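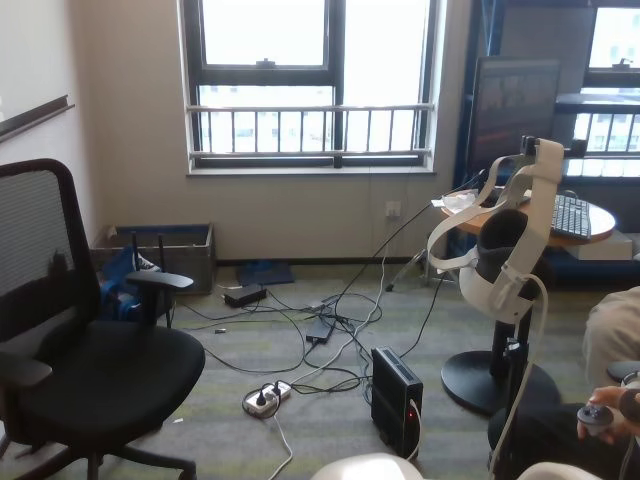

Acceptance

The inspection and test plan for the Jandwood order had 12 hold points. Chantal MacPherson had signed 11 of them. The remaining one was the hydrostatic test of the last line pipe lot, and the contract said the test would be witnessed by the buyer's representative, in person, with the chart recorder running for the full hold period.

She drove to the Lesow mill before shift change. The security desk gave her a badge, a pair of safety glasses and a single page of site rules she had initialed on every visit since October. Afridi, the quality supervisor, met her at the end of bay 5 with the paperwork already clipped in order: heat certificates, weld logs, ultrasonic reports, gauge calibration.

"Calibration is current," he said.

She read it anyway. The gauge was current. The chart recorder had its own certificate, on a separate sheet, and she read that too. The serial number on the sheet ended in 50. The serial number on the recorder ended in 05.

"Typing error," Afridi said.

"Probably."

"The lab can send a corrected one on Monday."

"Then we can test on Monday."

He looked down the bay. The pipe was filled and vented, with the end caps seated. Two operators stood by the pump with their gloves on. The truck for Jikance was booked for noon, and the vessel would not wait for a truck that came later than that.

"There's a second recorder," he said. "Older. It's in the tool crib."

"With a certificate?"

"With a certificate."

The change took most of an hour. The fitting on the older recorder was a different thread, and the first adapter leaked at low pressure, a bead of water growing at the joint and dropping onto the floor plate. The operators bled the line, remade the joint with fresh sealant and started over. Chantal wrote down the time of the failed start, the cause and the correction. Afridi watched her write it.

"That goes in the report?"

"It goes in the log. The log is attached to the report."

At the second start the joint was dry. The pump brought the line up in stages, stopping at each one while an operator walked the length of the pipe with a flashlight. At 525 on the gauge the pump was isolated and the hold began. The pen drew a line on the chart.
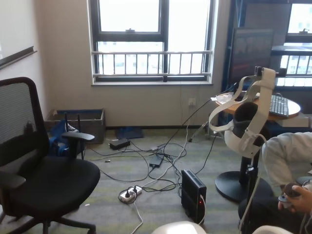
The mill's upstairs office.

There was no conversation during a hold. She had worked with inspectors who took phone calls, and with one who slept. She stood where she could see both the gauge and the pen, and she looked from one to the other. An overhead crane moved a bundle across the next bay. When it set down, the floor shook slightly and the pen did not move.

With several minutes left, it did. The line stepped down by less than the width of the ink and continued level.

Afridi had seen it. He did not say anything, and she gave him credit for that.

"Temperature?" she asked.

The younger operator read it off the probe. The bay door had been opened for a forklift and the pipe wall had cooled a little. She took the correction table out of her folder and worked the figure by hand, then worked it a second time from the bottom of the column up. The drop was what the table said it should be for that change in temperature. It was inside the tolerance with a good margin.

She let the hold run to its end. Then she asked for 12 more minutes.

"The procedure doesn't require it," Afridi said.

"No."

"The truck is at the gate."

"I know. I walked past it."

He told someone to close the bay door. The pen drew a level line for 12 minutes. The operators shifted their weight. When the time was up she nodded, and the line was bled down through the drain valve, loudly, until the needle sat on its pin.

They went upstairs to the office to sign. She dated the chart January 2026 in the box that allowed only a month and a year, and wrote the recorder's serial number beside it in full. Under remarks she put down the adapter, the bay door and the step in the line, with the correction shown. Afridi read the remarks twice before he added his name.

"Jandwood will ask me about this," he said. "Their last inspector never wrote anything under remarks."

"What was his last lot?"

He thought about it. "The one they sent back."

She tore off the yellow copy and gave it to him. Through the wall they could hear the crane again, coming back for the pipe. She turned in her badge at the desk, and the guard wrote her time out in the book as 11:50.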